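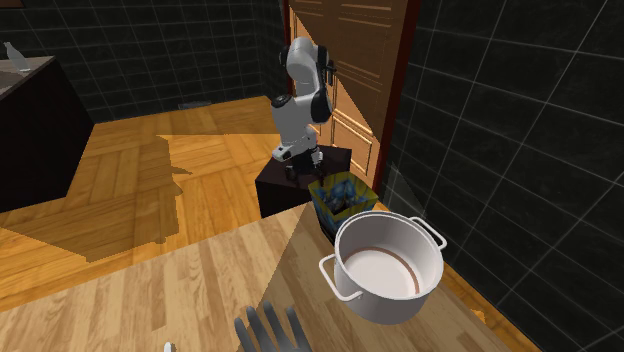
4.2 Grasp planning under changing light

The planner receives a depth map and a segmentation mask, and it returns one grasp pose for each object which is marked as movable. In the first version of Valico the mask came from colour only. This worked well in flat light, but a strong shadow edge on a table was often taken as the border of an object. We therefore added a second check, written by L. Nogueira, which compares each mask border with the depth map and removes the border if there is no step in height.

Figure 2 gives a typical case from the simulator. The white pot stands in the shaded part of the tabletop, and the straight limit between light and shadow runs over the wood strips at its left. The two loop handles are the grasp candidates. The left one is the more difficult, as the wood is visible through the loop and the mask tends to close it – the planner then sees a solid plate.

We rendered 367 scenes with different lamp positions. Without the check, the planner failed in 117 of them. The handles remain a problem for small loops, and we return to this point in Section 5.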